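Equipment Review: Marum Finger Service Kit for Hand-Held Grippers
Workshop Reports, Pivach Technical Institute

Scope

The Marum service kit is sold for the upkeep of two-finger grippers of the hand-held type. It contains replacement finger blocks, brass-colored ring inserts for the pivots, a torque driver, a feeler gauge and a printed manual of 41 pages. The Institute bought one kit in December for its manipulation laboratory, where the grippers are in use on most working days. The review covers routine care and one full finger replacement. It doesn't cover electronics.

Contents and finish

The parts arrive in a shallow tray with a molded place for each item. The driver is well balanced and its scale can be read without a magnifier. The feeler gauge is less satisfactory. Its leaves are stiff at first and the markings are shallow, and two of our technicians preferred to use the laboratory's own set from Breathnach. The spare fingers were clean at the edges and fitted without filing. The kit includes 15 screws, which is enough for one full service with a few to spare.

Ease of use

Tamás Pálfi, senior technician, carried out the replacement with the manual open beside him. The steps are given in the correct order up to the removal of the pivot cover. At that point the manual refers the reader to a diagram printed 13 pages later, and the work has to stop while it is found. The publisher should move this diagram in the next edition.

Seating the ring insert calls for patience. It must go in square to the bore, and the pressing tool supplied has a handle too short for a large hand. Once the insert is seated, the remaining assembly is simple. The complete job took 80 minutes the first time, including the search for the diagram. The second gripper was finished well before lunch.

Inspection and setup

The manual recommends that fingers be inspected over a plain, pale surface before any adjustment is made. We have adopted this as standard practice. A worn tip is much easier to judge against white, and the technician should look at both tips with the fingers fully apart. 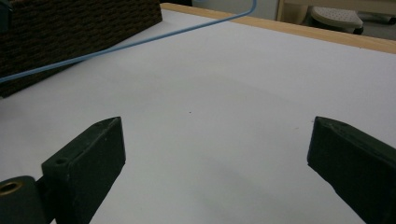

Scratches on the top faces may be left alone. Chipping along the tip is another matter, and the manual is too brief on the subject. It advises replacement "when grip is affected," which leaves the decision to the operator. Our laboratory now replaces any finger whose tip edge is no longer straight, and always replaces the pair together so that the two sides wear evenly.

Spacing is set last, with the gauge between the closed tips. Screws are tightened in two passes and checked again after the first day of use.

Comparison

The Hellness kit, which the laboratory used previously, costs less and has the better manual. Its driver has no torque scale, however, and its inserts are sold separately.

Assessment

The Marum kit is recommended for laboratories that maintain several grippers of the same pattern. Those with a single unit may find that the loose parts and a good driver serve them equally well. Requests to borrow the Institute's kit should be made at the workshop desk, and the tray must be returned with all leaves of the gauge in place.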